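Gitalar 互助社区 › 居家与装修 › 墙面

小房间想贴有花纹的墙纸，应该贴一面墙还是三面墙？接缝和算量也不太会

浏览 3293　回答 3　状态：已有采纳

提问

大家好。先说明一下，中文不是我的母语，我学了很多年，但是装修方面的词语还不熟练，如果我有的词用得不对，请大家指出来，我会修改。

我在 Irari 租了一套旧公寓，房东同意我改变其中一个小房间的墙面，条件是搬走的时候要恢复成白色，或者让下一位房客满意。房东的原话是“不要太难看就可以”，我觉得这句话不太明确，所以请他写了一封邮件，邮件里还是这样写的。

房间很小，只有一扇窗，窗户在短的那一面墙上。对面是门。左右两面是长墙，其中一面有暖气管，从地面一直通到天花板，离墙大概有两个手指的距离。墙面现在是旧的乳胶漆，颜色发黄，在窗户下面有一块以前受过潮，摸起来有一点粉。天花板不平，左边比右边低一些，我用水平尺量过，肉眼也能看见。

我想把这里作为化妆间和写字的地方。我喜欢花纹明显的墙纸，特别是动物纹或者植物的大叶子。我的姐姐说小房间不能用大花纹，会显得更小；店里的人说相反，小房间才应该用大花纹。两边都说得很肯定，我不知道应该相信谁。

我看中的是 Alivano 的一款无纺布墙纸，标签上写的图案循环是17厘米，旁边有一个符号，是两个箭头，一个高一个低。我查了一下，好像是“错位对花”，但是我不太明白具体应该怎么做。

我的问题是下面这几个：

第一，花纹明显的墙纸，贴一面墙好，还是三面墙都贴？

第二，错位对花怎么理解，对我买多少卷有影响吗？

第三，受潮过的那一块应该怎么处理，可以直接贴吗？

第四，暖气管后面怎么办？

第五，请师傅来贴，报价是 1095（只算人工，不包括材料），这个价格是否合理？我全部的预算是 2000，桌子已经有了，灯也已经有了。

谢谢大家耐心看完。我知道问题有点多，可以只回答其中一个。

提问者补充：有人在评论里问层高。层高是两米六，最低的那一边两米五八。墙上没有旧墙纸，只有漆。

评论

> 受潮的地方现在还湿吗？先确定这个再说别的。

> 不湿。去年冬天换过窗户的密封条，之后我用手摸都是干的。但是我没有仪器。

> 可以用保鲜膜，四周用胶带封起来贴在墙上，两天以后看里面有没有水珠。

> 谢谢，我今天晚上就做。

回答一（已采纳）

你好，我也是外国人，在这里住了比较长的时间，自己贴过四个房间，其中第一个房间贴得很不好，后来全部撕掉重新贴。下面我按照你的顺序回答，有的地方会写得比较长，请原谅。

关于一面墙还是三面墙

我认为你的姐姐和店里的人都只说了一半。房间看起来大还是小，受影响最大的是墙和天花板之间的明暗差别，还有家具占了多少地面。花纹的大小当然有影响，但是影响没有大家说的那么大。一个很小的房间，如果只有一面墙有强烈的花纹，眼睛会一直看那一面墙，别的墙就好像没有做完。如果几面墙都是同样的花纹，眼睛反而会习惯，过几天你就把它当作背景了。

但是三面都贴有一个条件，就是底色要浅，而且花纹和底色的差别不要太大。比如深粉色的斑点放在浅粉色上面，可以贴很多；黑色的斑点放在白色上面，贴三面墙我自己受不了。这个只是我的口味，你可以不同意。

还有一个事情，很多人选墙纸的时候只看样本册，样本册只有一张纸那么大。你应该请店里借给你一大块样品，用美纹纸固定在墙上，早上、下午和晚上开灯以后都看一看。粉色系在暖色的灯光下会偏橙，在阴天会偏紫。我第一次买的时候没有这样做，在店里看是很温柔的灰粉色，到家以后是火腿的颜色。
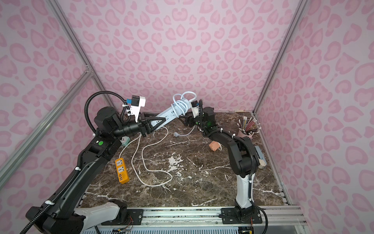 后面和左右两边都用同一种粉色豹纹，台面是深棕色大理石

我比较喜欢这种搭配，墙面已经很热闹，台面就用深的颜色，重量在下面。你说桌子已经有了，没有说是什么颜色。如果是白色的桌子，加上花的墙，整体会比较轻、比较甜；如果是深色的桌子，就会稳重一点。豹纹特别容易显得便宜，我的经验是旁边的东西要少，颜色也要少，最好不要再加一个有花纹的窗帘或者地毯。椅子如果要买新的，选单色的就可以了。

暖色的斑点配什么木头，我没有把握，请别人补充。

关于错位对花

你查的是对的。两个箭头一样高，叫作平行对花，意思是每一幅都从图案的同一个位置开始裁。两个箭头一高一低，叫作错位对花，第二幅要比第一幅往上或者往下移动半个循环，第三幅又回到第一幅的位置。所以你的第一、第三、第五幅是一样的，第二、第四、第六幅是一样的。标签上有时候写一个分数，前面是循环，后面是错位的距离，一般后面的数字正好是前面的一半。

裁的时候我是这样做的：把第一幅按照墙高裁好，上下各多留五厘米，然后不要马上裁第二幅，先把它展开，放在第一幅旁边的地板上，花纹对好，再用铅笔画线。画线要画在背面。裁好以后在背面写上号码，并且画一个向上的箭头。豹纹这类图案，上下方向很不容易看出来，我有一位邻居贴倒了两幅，一直到贴完以后才发现，而且只有她自己看得见，但是她每次进房间都要看那个地方。

如果地板不够大，可以两卷同时用，一卷专门裁单数的幅，一卷专门裁双数的幅。这个方法可以减少浪费，因为不用每次都跳过半个循环。对于你的循环来说，浪费不会很大，循环很长的那种大叶子图案才真的很费纸。

关于买多少卷

请不要用面积除以面积的方法，很多网上的计算器是这样算的，算出来经常不够。正确的方法是先算一卷可以裁几幅，再算一共需要几幅。

一卷的长度一般是十米，你看一下标签再确认。你的层高加上上下多留的部分，再往上取到图案循环的整倍数，就是一幅实际要用的长度。用一卷的长度去除，余下的不够一幅的，不能算。这样的话，你的房间一卷只能裁三幅，剩下的一段可以用在窗户下面和门的上面。然后量每一面墙的宽度，除以墙纸的宽度，有小数就进一位。每一面墙要分开算，不要把三面墙的宽度加在一起，除非你准备连续绕过墙角。

算好以后多买一卷。而且所有的卷一定要同一个批号，批号印在标签上面，不同批号的颜色会有差别，在卷着的时候看不见，贴到墙上并排的时候就很明显。没有拆开的那一卷，多数商店可以退，买之前问清楚，收据留好。

关于受潮的地方

评论里的保鲜膜的方法很好，我也用过。注意看水珠在哪一面，如果在保鲜膜朝墙的那一面，说明潮气是从墙里来的，那就先不要贴，去找房东。如果在朝房间的那一面，只是房间里空气湿，多开窗就可以。

假设是干的，那么步骤如下。

用铲刀把粉化的漆铲掉，一直铲到结实的地方为止，面积会比你想象的大，不要害怕。用刷子把灰刷干净，再用稍微湿的海绵擦一遍，等它干。如果有黑色的霉点，先用除霉剂处理，戴口罩，开窗。然后刷一遍渗透型的底漆，等一个晚上。再补腻子，薄薄地补两次，比厚厚地补一次好。砂纸打磨，擦灰，最后整面墙刷墙纸专用的基膜。

基膜这一步，很多人为了省钱不做。你是租的房子，将来要撕掉，所以我特别建议你做。有基膜，无纺布墙纸可以整幅地干撕下来，下面的墙还是好的。没有基膜，撕的时候会把旧漆一起带下来，你恢复成白色要花的钱比基膜多得多。

还有一点容易忘记：旧漆发黄，如果墙纸的底色很浅而且比较薄，黄色会透出来。基膜选白色的，不要选透明的。

关于暖气管

管子离墙只有两个手指，手进不去，刷子也很难。有两种办法。

第一种是把接缝安排在管子后面。也就是从管子的中心线开始往两边贴，两幅的边正好在管子后面相遇，每一边都从侧面慢慢滑进去，用一把包了布的长尺子压平。接缝对得不是很好也没有关系，管子挡住了。

第二种是那一面墙不贴，刷成和墙纸底色一样的漆。你说左右两面长墙，其中一面有管子。如果你决定贴三面，那就可以选择没有管子的那一面长墙、窗户的墙和门的墙。不过这样是一个不对称的房间，有的人不喜欢。

贴之前把暖气关掉，至少提前一天。墙是热的话，胶干得太快，边会翘起来。

关于天花板不平

你没有问，但是我觉得这个比管子更重要。每一面墙的第一幅一定要用铅垂线，不要跟着墙角或者天花板走。旧房子的墙角没有直的。天花板低的那一边，上面多裁掉一点就行了。有明显横线的花纹，在歪的天花板下面会非常难看，条纹和格子都不合适。豹纹和叶子没有横线，正好适合你的情况。从这一点来说，你选的很好。

墙角的地方，不要用整幅直接绕过去。应该量墙角到前一幅的距离，加上一厘米，裁成窄的一条，让它绕过墙角一厘米，然后剩下的另外一条在新的墙上重新用铅垂线找直，盖住那一厘米。花纹在角落会损失一点点，站着看的话不会注意到。

关于价格

1095 只算人工，对于一个小房间，我觉得偏高，但是要看里面包括什么。请你问清楚下面的事情：铲旧漆和补腻子是否包括，基膜是否包括，管子后面是否贴，门窗边是否打胶，垃圾谁带走。如果全部都包括，那么可以接受。如果只是贴纸，那么太贵了，建议再找一家问价。

我不知道你买几卷，所以没有办法说预算够不够。可以考虑墙面处理请师傅做，贴纸自己做。无纺布的墙纸是把胶刷在墙上，纸是干的，新手也可以学会，从最不显眼的那面墙开始，比如门的那一面。

胶我用的是 Fahy 的无纺布专用胶粉，冷水慢慢地加进去，一边加一边搅，放一会儿再搅一次。不要反过来把水倒进胶粉里，会有很多小疙瘩，我有一次用筛子筛了很久，还是扔掉了。别的牌子应该也可以，只要写明是无纺布用的。

需要的工具：铅垂线或者激光水平仪、刮板、接缝压轮、滚筒和一把小刷子、美工刀和很多新的刀片、长的钢尺、湿海绵、干净的毛巾。刀片每裁两三幅就换一次，钝的刀片会把湿的纸拉破。

写得太长了，希望有用。有不明白的地方可以在下面问。

回答一的评论

> 谢谢您！写得非常清楚，我打印出来了。保鲜膜的结果是里面没有水珠，两面都没有。

> 那就放心做吧。

> 有一个小问题，您说“不要反过来把水倒进胶粉里”，可是前面写的是“冷水慢慢地加进去”，到底哪一个加到哪一个里面？

> 对不起，我写错了。是先准备冷水，把胶粉慢慢地撒到水里面。后面那句是对的，前面那句请忽略。我不会改原文了，编辑以后格式会乱。

> 接缝压轮不要太用力，有的墙纸表面有凸的花纹，压了以后会有一条发亮的线。我就有这样的线。

> 同意，用软的毛刷代替也可以。

回答二

小房间不要贴墙纸，刷漆，便宜。墙纸过两年就过时了，豹纹更快。真的喜欢的话买一幅大的画挂上去，搬家还可以带走。

回答二的评论

> 提问的人没有问要不要贴。

> 我只是给一个建议。

> 租房子的话，画确实有道理，但是墙上打孔也要问房东。

回答三

我补充几点，前面那位写得已经很全面。

一、关于灯。您说灯已经有了，但是没有说在哪里。化妆用的光，最好从脸的两边来，不要只从头顶来。如果墙面是粉色，墙会把粉色的光反射到脸上，您会觉得自己的气色很好，出门以后发现粉底颜色不对。我的妹妹就是粉色的房间，她每次都要走到走廊的窗户旁边再看一遍。所以镜子最好对着窗，白天用自然光。灯泡选显色指数高一点的，包装上面有写。

二、关于书桌。您还要在那里写字，那么请坐下来看一看，眼睛正前方是哪一面墙。有的人看着花纹写字会累，有的人没有感觉。可以先把样品贴在正前方，坐在那里工作一个下午。我自己试过以后，把桌子转了方向，面对没有花纹的墙，花纹在背后，开视频会议的时候别人能看见，我看不见。我的同事对此有一些意见，但是都是善意的。

三、关于桌面和墙相接的地方。如果桌子紧靠着墙纸，时间长了边缘会磨出痕迹，化妆品也会溅到墙上。可以留一点空隙，或者在桌子后面放一块矮的透明板，高度到手肘就够了。无纺布墙纸有的可以擦，有的不可以擦，请看标签上波浪线的符号，一条波浪线表示只能在贴的时候擦掉多余的胶，两条和三条才表示以后可以擦洗。口红很难擦，我试过很多方法，都只是让它变得更大。

四、关于恢复。请在贴之前把每一面墙都拍照，包括受潮的那一块，发给房东，请他回复收到。“不要太难看就可以”这种话，到搬走的时候每个人的理解会不一样。

五、关于时间。我是二月贴的，那时候房间里很干，暖气又开得大，有两条缝干了以后张开了，宽度像一根头发。后来我用水彩调了一个接近的颜色，用很细的毛笔描了一下。如果您不着急，可以等到不用暖气的时候再贴。贴好以后两天之内不要开窗吹风，也不要为了让它快一点干而用风扇。

六、前面说多买一卷，我同意，但是我建议这一卷不要退。留一点放在柜子里面，将来有地方坏了可以补。

关于预算我没有意见，我住的地方价格不一样。

回答三的评论

> 波浪线的符号我以前不知道，我去看了，是两条。谢谢您。

> 两条可以用湿布轻轻擦，不要用清洁剂。

提问者后来的更新

非常感谢大家。我来说一下现在的情况。

我问了师傅，1095 包括铲墙和补腻子，不包括基膜，管子后面他说“尽量”。我又问了另外一家，他们不愿意来，说房间太小。最后我和第一位师傅商量，他只做墙面的处理和基膜，贴纸由我和姐姐自己来做，价格还在谈。

样品借到了，固定在墙上已经有几天。早上很好看，晚上开灯以后确实偏橙，我准备先换灯泡，再决定颜色。姐姐看了以后说可以贴三面，但是她说这不表示她以前说的是错的。

有管子的那一面墙打算刷漆。如果有人知道怎么让油漆店按照墙纸的底色调漆，请告诉我，我带了一小块样品去，店里的机器读到的是斑点的颜色，调出来太深了。

> 把样品上斑点的部分用白纸遮住，只露出底色，再让他们读。露出来的地方要比机器的圆孔大一点才行。

> 如果底色的空白不够大，就不要用机器，拿色卡用眼睛对，去店门口的自然光下面看。

> 好的，我明天再去一次。

相关问题

无纺布墙纸和纯纸墙纸，哪一种更容易撕下来？
Alivano 墙纸不同批号，颜色差一点，可以分别贴在两面墙上吗？
旧公寓的天花板一边低，顶角线怎么装才不明显？
Fahy 胶粉调好以后可以放几天？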